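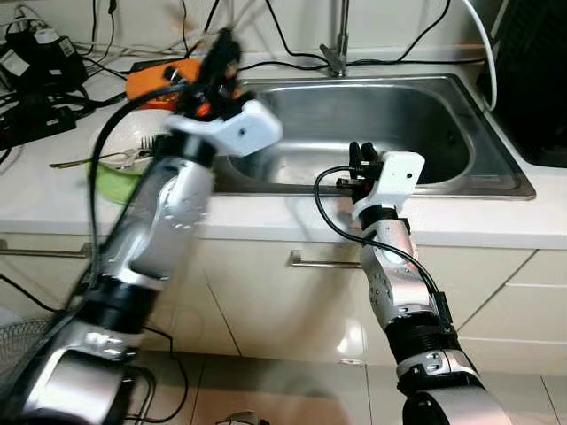 Progress report to the Desta program, period ending December
Prepared by Mahsa Mousavi, Arkavier kitchen robotics group

In this period the main activity was the open day, which we had promised in the work plan. The visitors came in small groups and stood near the sink counter while the two arms worked with plates and bowls. In total 63 persons signed the guest list. Carys Trevor explained the work to each group and answered the questions.

Most questions were about safety and about the price of the gripper fingers. Several visitors from Mikitz asked if the arms can work in a normal home kitchen, with no change to the furniture. We answered that this is our aim, but we do not have enough results yet to promise it.
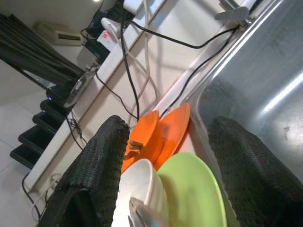 Wrist view at the sink: gripper fingers with bowls and plates between them.

For the open day we spent 1,000 from the budget line of 3,000. The remaining amount will stay in the same line, if you agree, for a second demonstration at Ingvarsson in spring.

One task is late. The written guide for visitors is ready only as a draft, and we ask for four more weeks to finish it. The draft can be sent to you on request.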